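Visit to the Bestance box plant, 30/03/2019

We signed up for the open day in October, when Ysaline Bailly sent the list around, and by the time it came up I had forgotten I was on it. The plant is 38 miles out, the last eight of them on a county road with a lot of trucks. Parking is behind the main building. The sign for visitors points the wrong way, so follow the one for deliveries.

Bestance makes plain shipping boxes and not much else. They buy paper in rolls, turn it into corrugated board, cut and crease the board, and ship it flat to customers. There are 70 people on the day shift. Chaminda Herath, who runs the converting side, took our group through. The other group went with someone from sales and saw less of the floor, from what I heard.

The tour starts in the roll store. It is cold and smells like a wet paper bag. Each roll is tagged with its weight and width, and the forklifts move them with a clamp in place of forks. Chaminda said a clamp set too tight will leave a roll out of round, and an out-of-round roll pulls unevenly all the way down the line, so they check the pressure at the start of every shift.

Next is the corrugator, which takes up most of the long hall. You walk beside it on a marked path with ear protection on. The middle layer of paper is softened with steam, pressed between two ridged rollers, and glued to the flat liners with starch. I had expected the glue to be something stronger. It is mostly corn starch and water, mixed in a tank at the side of the hall, and it has to be kept at a steady temperature. The board comes out the far end warm enough that you notice it through a glove.

The cutting area was the best part for me. They have two older machines, both called Zolik after the firm that built them, and a newer one, the Titar, that can be changed over to a new box size much faster. The operators still like the older pair for short flaps. Scrap drops through the floor onto a belt and goes to a baler, and the bales are sold back to the paper mill.

We also got a short talk on box strength. Most of it is in the corners and the vertical walls, and a box loses a good part of its stacking strength in damp air. That explained a problem we had last summer with a shipment to Cù, where the bottom layer gave out in a warehouse by the water. Chaminda's advice was to line the boxes up corner over corner — we had been staggering them like bricks — and to keep the pallet wrapped until it is needed.

Plain cardboard, flaps meeting along a seam:

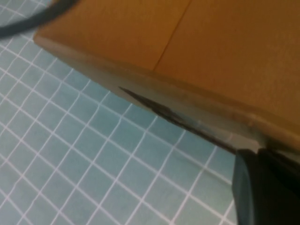
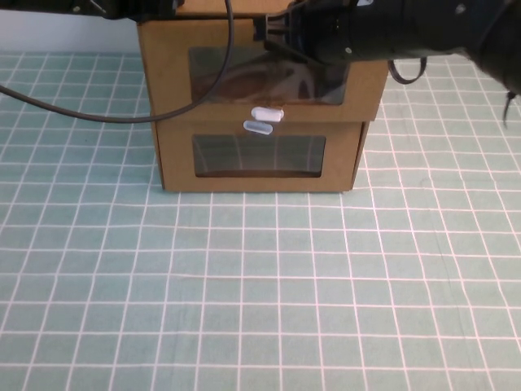

Lunch was sandwiches in the canteen, with time for questions. Someone asked about small orders. The minimum for a custom size is higher than we could use in a year, but they keep stock sizes that can be bought by the bundle, and the price list is at the front desk. I took two copies and left one in the office.

If you go, wear closed shoes. They turned one person away from the floor for sandals. The tour runs long, and there is no place to sit until the canteen. Ysaline has the contact for the next one.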